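Tulanby Dog Agility Night: Ring Check
Walked by Yuzuki Amano, Saturday, before the first heat

1. Perimeter fence: PASS. Two clips missing by the gate. A beagle will find them.
2. A-frame: PASS. Rubber grips hold. Hinge squeaks, dogs don't care.
3. Tunnel sandbags: FAIL. Kevby ring has 2, needs 4. Borrow from Utmont and give them back this time.
4. Water bowls: PASS. One already has a tennis ball in it.
5. Sign-in desk: PASS. Pens in the cup, please — not in pockets.

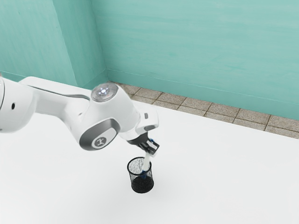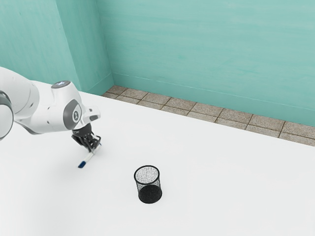 6. Exits: PASS, once the bleacher crowd moves its coolers. Hall limit is 3,000 people. Dogs are not mentioned.
7. Weave poles: RECHECK. Third pole leans.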